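Chapter 6
Planning the Purchase

In this chapter
Writing a task statement before asking for prices
Separating the cost of the arm from the cost of the cell
Choosing fingers and wrist cameras for small parts
Setting up an acceptance test

The buyer at Cadthorpe, a luggage repair and inspection shop, started with a price list. She had three quotations for robot arms on her desk and could say which was cheapest. She couldn't say which of them would open a bag. None of the quotations mentioned bags, because the request she had sent out asked only for reach, payload and delivery time.

This happens often with first purchases. The arm is the part that has a catalog page, so it gets compared first. The work the arm must do is written down later, sometimes after the order is signed. In this chapter we turn that order around. You will write the task statement first, draw up the budget from it, and look at catalogs last.

6.1 The task statement

A task statement is one page, written in words a supplier can test against. It names the objects to be handled, the surfaces they rest on, the smallest feature the fingers must hold, and what counts as finished. Mirta Arancibia, who planned the Cadthorpe cell, wrote hers in a single afternoon and then spent two weeks correcting it on the shop floor. "Open the bag" became "take hold of the zipper pull, draw the slider to the end of the track, and let go without marking the case."

Each of those phrases has a price. Taking hold of a thin pull calls for narrow fingertips. Drawing the slider along a track calls for a controller that can follow a curve with light force. Leaving no marks limits the choice of finger material.

6.2 Where the money goes

Beginners tend to budget for the arm and add a little for everything else. A better habit is to list the cell in lines – arm, gripper, fingers, cameras, mounting, guarding, software, training, spares – and refuse to leave any line blank. If a figure isn't known, write down who will supply it.

Small lines deserve attention. At Cadthorpe a replacement finger set was entered at $520 and a wrist camera with its bracket at $800. Guilan Kong, who reviewed the plan for Skusance, asked for 3 finger sets in the first year's budget, as fingertips wear and bend while a new task is being learned.

6.3 Matching fingers and camera to the smallest feature

Size the fingers by the smallest thing they must hold. A large, smooth case may look like the hard part of the job, but the cell will be judged on the pull. Check also that the wrist camera can see the feature and both fingertips at the same time, and ask how it copes with shine. Glossy cases, metal sliders and polished floors all throw light back at the lens.

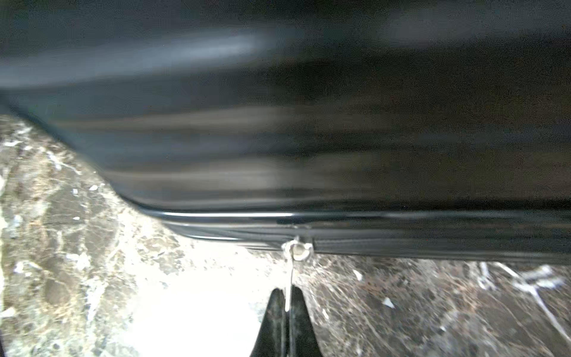 6.4 Setting up an acceptance test

The acceptance test comes straight from the task statement and belongs in the purchase order. State the number of trials, the objects to be used and the lighting. Use your own objects. A supplier's sample case may have a thick, stiff pull that any gripper can find.

Agree on who pays for a second visit if the first test fails. The Hesingate contract, reprinted at the end of this chapter, handles this in one short clause that you may want to copy before starting the exercises.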